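Laundry day

Laundry day is the name for a day of the week, or a part of it, that a household keeps for washing clothes and linen. The custom is known in many countries. It was strongest in the time before piped water, when one wash could need the work of the whole family, but it continues in many homes and apartment buildings.

Origin

Before machines, water had to be carried and heated over a fire. For this reason the washing was collected over a long time and done all at once. In the village of Esden the big wash was held only a few times in the year, and a family was considered well off if it owned enough linen to wait until February was over. The local historian Sabine Diekmann has described a household book of the Schmieder family with 3,061 entries, of which more than 200 concern soap, starch and the payment of washerwomen.

The wash usually started in the evening with soaking. The next morning the linen was boiled, beaten or rubbed on a board, rinsed in the stream and laid on the grass, where the sun made it whiter. Neighbours helped each other, and the meal on such a day was simple, often a soup which could stand on the stove without attention.

Change in the home

With the electric washing machine the work became shorter, and the fixed day lost a part of its meaning. Henrike Oltmanns, who studied 12 households in Esden, found that seven of them still kept one day for the wash, mostly out of habit. In the others a load was washed whenever the basket was full. 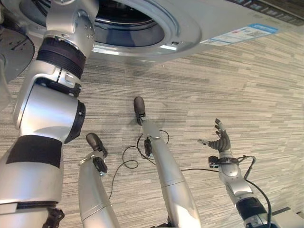
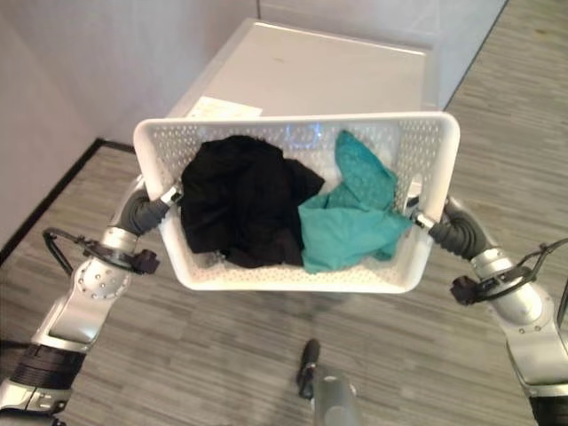

Shared laundry rooms

In apartment buildings the laundry day is often a matter of house rules. Each tenant receives a fixed time, which is written on a list beside the door or kept in a book. Exchanging times between neighbours is normally allowed, if both sign for it. Disputes are mostly about forgotten clothes, lint in the filter and washing late at night.

Customs and beliefs

In some regions it was thought unlucky to hang out washing between Christmas and New Year. A different belief said that whoever made her apron very wet at the tub would marry a drinker. The colour of the linen on the line was judged by the neighbours, and grey sheets could harm the good name of a house.

See also

Clothesline
Washboard
Washhouse

This article was last changed on June 8, 2020.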